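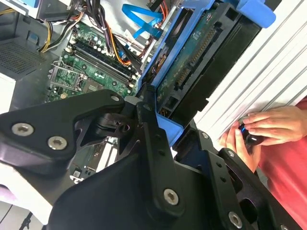 Page last updated: November

Trurncombe Film Festival
Frequently Asked Questions for Filmmakers

The answers on this page apply to all films entered in the coming edition of the festival. Where an answer differs from the printed Entry Rules, the Entry Rules take precedence.

Eligibility

Which films may be entered?
The festival accepts fiction, documentary, and animated films of any national origin. A film with a running time of 60 minutes or less, including credits, is considered for the short and mid-length program. Longer films are considered for the feature program. Television episodes and music videos are not eligible.

Does my film have to be a premiere?
Features must not have been shown to a paying audience in the state before the festival. No premiere requirement applies to films in the short and mid-length program. Private screenings for cast, crew, or investors do not affect eligibility.

May I enter a film that is not finished?
Yes. Works in progress are accepted if the picture edit is complete. Please indicate on the entry form whether the sound mix, color, music, or titles are temporary. If a film is selected, the finished version must be delivered by the date given in the invitation letter.

May I enter more than one film?
Each director may enter 2 films per edition. A separate form and fee are required for each.

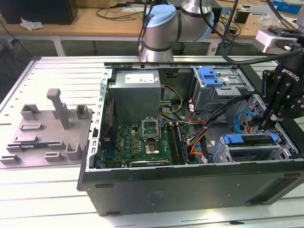 Titles and Credits

My film has only a working title. Can I still enter?
Yes. Enter the working title in the main field and check the box marked "Title not final." The programming team will use the working title in all correspondence until the producer confirms the release title in writing.

Can I change the title after the film has been selected?
A title may be changed without charge until the catalog goes to press. After that point the festival will announce the new title at the screening and correct it on the website, but printed materials and tickets will carry the earlier title. Requests must come from the producer named on the entry form. Requests from sales agents, publicists, or members of the cast cannot be processed.

What happens if two selected films have the same title?
Both films keep their titles. The catalog will list each one with the director's last name in parentheses.

How should a title in another language be listed?
Please supply the original title, a version in the Roman alphabet if needed, and an English title. If the film has no English title, leave that field blank. The festival does not translate titles on behalf of filmmakers.

How long may the synopsis be?
The catalog synopsis is limited to 200 words. Longer texts will be shortened by the editor, and proofs are not sent for approval.

Selection and Screening

Who selects the films?
Selections are made by the programming department under Ineke Stevens, Director of Programming. Every entry is viewed in full by at least one programmer. The department does not provide written comments on films that are not selected.

Where are films shown?
Features are shown at the Leletti Theater on Prarlow Street. The short and mid-length program is shown at the Groen Auditorium. Venue assignments are final once the schedule has been published.

What screening formats are accepted?
Selected films must be delivered as an unencrypted DCP. A high-resolution video file is required as a backup. Dialogue in languages other than English must be subtitled in English, and the subtitles must be part of the delivered copy.
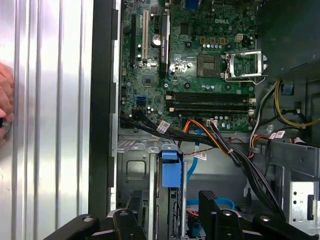 Dell motherboard in an open desktop computer.

Does the festival pay screening fees?
A fee of $470 is paid for each feature in the main program. Payment is made after the final screening, on receipt of an invoice and a completed tax form. Films in the short and mid-length program do not receive a screening fee, but each is entitled to two guest passes.

Publicity

When may I announce that my film has been selected?
Selections are confidential until the festival has published the full lineup. Filmmakers are asked not to post laurels, artwork, or the name of the festival before that announcement.

May I hold a poster launch or press event at the festival?
Requests should be sent to Sveva Villa in the Press Office no later than four weeks before opening night. Space at the Leletti Theater is limited, and priority is given to films with a public screening on the same day.

Can I withdraw my film?
A film may be withdrawn at any time before an invitation has been accepted. Entry fees are not refunded. Once an invitation has been accepted, a film may be withdrawn only with the written agreement of the Director of Programming.

Questions not covered on this page may be submitted through the contact form. The office is closed on public holidays.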